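Questions I get about repainting old furniture

I'm Jarrah Pomare, and I've been painting other people's cast-offs in my garage at Plivgate for long enough that the same questions keep landing in my inbox. So I finally typed up my answers. If yours isn't covered, write to me and I'll get to it (slowly, in October, when the fair is over).

Do I really have to sand first?

Yes, but a lot less than you think! You want to take the shine off so the primer can grab hold. I go over everything with 120 grit by hand, wipe it down with a damp rag, and call it done. A small bookcase takes me 15 minutes. If you're down to bare wood you've gone too far – unless the old paint was flaking, in which case keep going.

What about really old paint?

Stop and test it for lead before you sand anything. Test kits are cheap and the hardware store has them. If it comes up positive, don't sand it, and keep the kids away from it until you've talked to someone who deals with lead for a living.

Which primer do you use?

I've tried lots and I keep going back to Lammers, the plain white one. Comesar is fine too and smells less, but it needs a second coat over dark stain. I've had one can of Comesar go lumpy on me, and the shop swapped it without any fuss.

How do I pick a bright color without regretting it?

Paint a big piece of cardboard and lean it where the furniture is going to live. Leave it there for a few days and look at it in the morning and again with the lamps on. I once did an entire dresser in a green I'd only seen on a chip the size of a stamp, and my sister still brings it up.

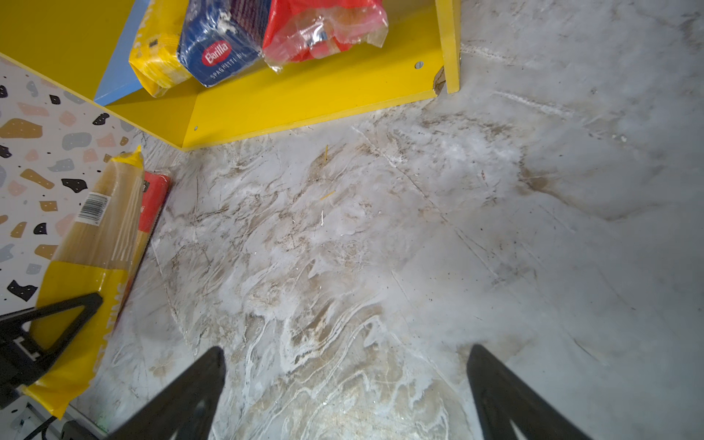 Floors matter more than walls when you're choosing, I think, and people forget to look down. Warm woods pull orange out of everything. Pale floors are much easier on strong colors, so you can be brave. Yellow shelving with a bit of sky blue at the side looks cheerful over gray and white marbling, and if there's some beige-brown veining in the floor, the yellow has something to pick up on. I'd keep the rest of the room pretty quiet after that, but that's just me.

How long between coats?

The can will tell you, and then you should add a bit if it's humid. I leave mine overnight. Touch the underside, and if your finger drags at all, go have dinner.

My shelves stick to my books. Help!

Oh, I know this one. The paint is dry but it hasn't cured. Take the books off and give it three weeks, longer in a cold room. A coat of wax helps too – I use the clear Sarkach paste and buff it with an old T-shirt.

Do you take commissions?

Small pieces only, from $40, and you have to drop off and pick up. I don't do kitchens. Please stop asking me about kitchens!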